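Keep the Big Stuffed Animals, Toss the Bins

Writing this fast, coffee's going cold, school pickup is at three. But I've been chewing on it since August and I want it out of my head.

The decluttering people are wrong about plush toys. There. Said it.

You know the advice. Pick five. Take a picture of the rest, let the kid say goodbye, bag them up before anybody can change their mind. I read one post that wanted the whole lot vacuum sealed flat and slid under a bed. Flat! A bear! I did that once with a winter's worth of soft toys and when I opened the bag they looked like road kill. Two of them never got their shape back.

Our count, and I did count because this was an argument in my house and I needed ammo: 133. One hundred and thirty three soft toys, two kids, one bedroom and a living room that is also the office. I will grant you that's a lot. Most came from grandparents. A good number came out of claw machines, and those I have no feelings about. Half of them are stuffed with something that crunches.

So yes, some went. I'm not a monster and I'm not a museum. The crunchy ones left in two bags and no one asked after them, not once.

But look at what the advice always goes after first. The big ones. "Oversized plush is the worst offender for the space it takes up," says every list, and every list has the same answer, get rid of the big ones and keep the small ones in a nice bin. Backwards. Completly backwards.

The small ones are the mess. Small ones go behind the couch, in the heating vent, in the dishwasher one time. Small ones you step on at night. A big one sits there. You always know where it is. It gets used as a pillow, a footrest, a wall for a fort, something to cry on. My youngest reads against hers every single evening. Show me a finger sized rabbit that can do that.

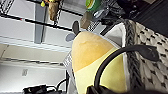 And then the storage. This is where I get really worked up, sorry. There is a whole aisle now of things to put soft things in. We bought the Brilteo tower, the one with the mesh pockets, because a list told me to. 17 pockets. Every pocket too small for anything you'd want to keep and just right for the junk. It leaned. We had it maybe a month before it came down off the door with the hook still in the paint. Then the Danko cube bins, which are fine, they're bins, except a kid can't see in them so out it all comes, every time, onto the floor, to find the one on the bottom. Then the hammock in the corner. Don't get the hammock. It's a net full of faces staring down at you while you fold laundry.

What works is a basket. One basket, open top, soft enough to fall on, low enough that a three year old can reach in. That's the entire system. You throw things at it from across the room and some go in. The big ones stick out of the top and that's OK, they're supposed to stick out, that's how a kid finds them. I don't know when we all decided that a toy poking out of a basket means the room isn't done.

I think that's my real complaint. Done. Who's it done for? I follow a few of these accounts (I know, I know) and the kids' rooms have one linen rabbit on a shelf, facing forward, and a wooden arch. Beige. It's pretty. Then I look at the shelf in our living room with the mail and the tape and whatever is under the tape, and I feel bad for a full ten minutes, and then somebody builds a boat out of couch cushions and I forget about it.

I'll give the other side its due. Dust is real. If your kid has asthma, ignore everything I wrote and listen to your doctor. And if you're moving every year, big plush is a pain, we did one move with them loose in the back seat and couldn't see out the rear window. Also washing. The big ones don't fit our machine. I take them to the Bretunley laundromat and use the giant front loader, cold, then low heat forever, and I bring a book. Twice a year. People look. Fine.

But the math people do about space, I don't buy it. A reader over on the Stomavura parents' board worked out what her kids' stuffed animals cost her in square feet of rent and came up with $486 a year. She meant it as a reason to purge. I read it and thought, that's less than we spend on takeout, and the takeout never got anyone through a fever.

They age out of it anyway. My oldest already turned his face down on the bed before a friend came over – didn't hide it, just turned it around so it wasn't looking. I noticed and didn't say anything. A few more years and I can have all the floor I want.

So my advice, for what it's worth. Let the kid sort, not you. Do the tiny crunchy prize ones first. Skip the towers and the nets, one basket, maybe two. Leave the big ones alone, and if one is sticking out when company comes over, company can live with it.

OK. Pickup. I'll read the comments tonite, be nice.

212 shares | 64 comments

Recent posts
The toy rotation thing, and why I quit after two weeks
4000 Lego pieces and one vacuum
Birthday parties without goody bags, a plea
What I keep in the car now
Can we stop buying kids white rugs

Get new posts by email. Enter your address below to sign up. You can unsubscribe at any time.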